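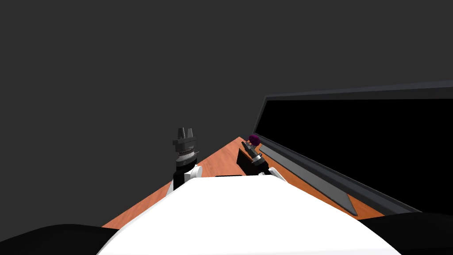 Simulator view from above the robot body, both arms over the table, monitor on the right.

Minutes, equipment review, June

Present: Jae-hoon Ahn (chair), Ghazal Farahani (minutes)

1. Prasomau simulation package
GF had gone through the trial licence from Zaltusent. The two-arm table set-up loads without extra work. The monitor in the model has a blank screen, and GF will ask whether our own pictures can be put on it.

2. Cost
The quote is £3,558 a year for 5 seats. Extra seats are £363 each. JA felt the support terms were thin and wants them in writing before we sign.

3. Trial runs
66 runs logged so far, all at the Jalstead office. Run times still to be added to the sheet.

Actions
GF: write to Zaltusent about the screen and support terms.
JA: check the budget line.

Meeting closed at 3.40 pm.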